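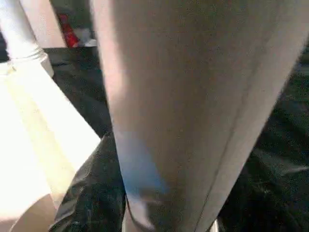

Last updated: November, 4:13 p.m.

So I finally got my hands on a robot, or on the handles that drive one, anyway. The people at Savia let me spend an afternoon teaching theirs to pick things up, and I was terrible at it!

You sit at a little rig called the Lolta, squeeze a trigger, and the big pale gray finger moves when you do. My view was the one from the wrist, so mostly I saw finger, with a bit of white arm on the left and a crinkled black plastic bag or sheet down by the tip. Way off in the back was something small and red. I got weirdly attached to it.

Plastic is hard (ask anyone there). You can't feel it through the trigger, so you watch the shine on the folds and guess. Each try gets saved as a run, and Savia wants 100 good ones before training starts. I gave them 13. Four got thrown out for what my instructor kindly called "hovering." The whole set was at 1128 runs when I left, most of them by folks with much steadier wrists, and my hand was still squeezing on the drive home.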